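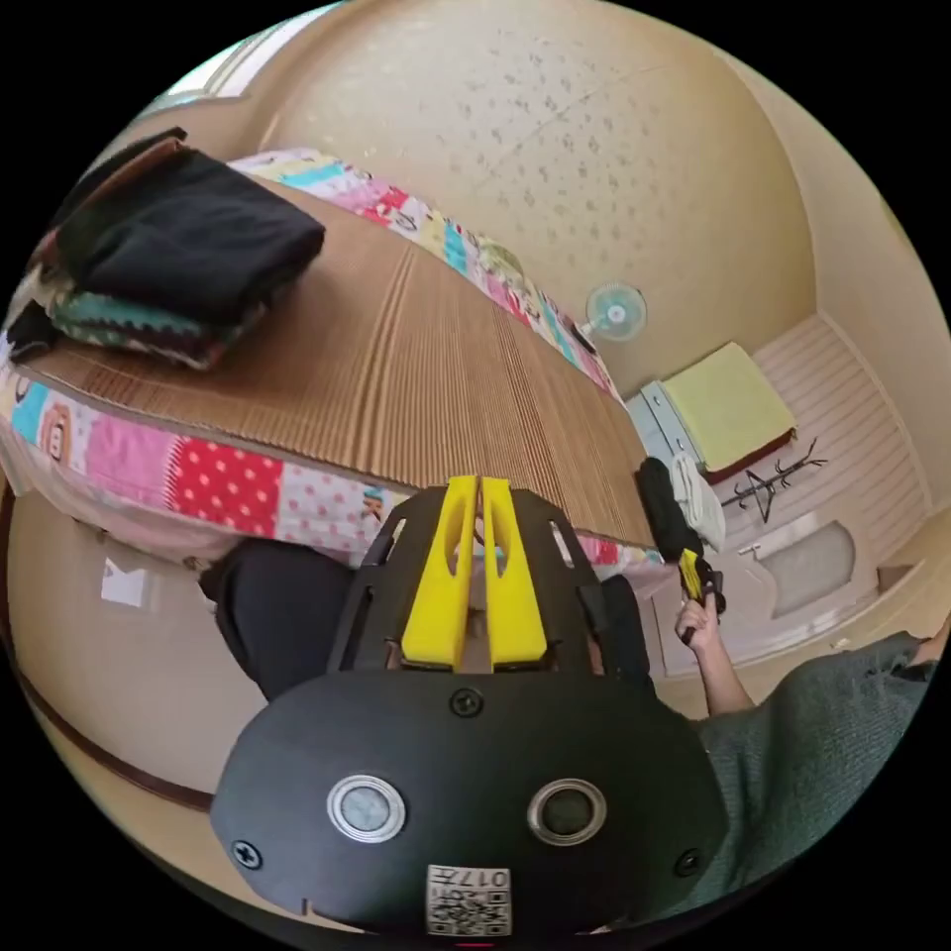

My first month with reading glasses

I am 46 and until this spring I never wore glasses. My mother wore them from school age, my sister too, and I was a little proud of my eyes. Then I noticed that I was holding the phone farther and farther away, and in the evening I could not read the small letters on a medicine box at all.

I made an appointment with an optician in Kiltville. The test took 20 minutes. The optician, Pui-shan Hsueh, was patient with me, also when I asked her to repeat the word "presbyopia" and then to write it down. She explained that the lens inside the eye becomes stiff with age and that it happens to everybody. I felt a bit better after this.

She offered me two ways. The first was progressive lenses, which I could wear all day. The second was simple reading glasses, only for near. My eyes are still good for far – I drive to Mendard every morning and see the road signs well – so I chose the simple ones. It was also a question of money.

The first week was not pleasant. I forgot to take them off when I stood up, and the floor looked closer than it was. On the stairs I had to hold the rail. I had a light headache for four days, always in the afternoon, and then it went away.

Now I have some habits. One pair stays in the kitchen, and another pair, a cheap one from the drugstore, stays in my bag. I clean them with warm water and a drop of dish soap, as Pui-shan told me. Before this I used my T-shirt, and there are already two small scratches on the left lens.

What I still do not like is the computer. The screen is too far for the reading glasses and too near for my own eyes. I moved the chair, I made the letters bigger, and it is almost comfortable but not quite. A colleague has special office lenses and is very happy with them. I will ask about the price when I go back for my check in December.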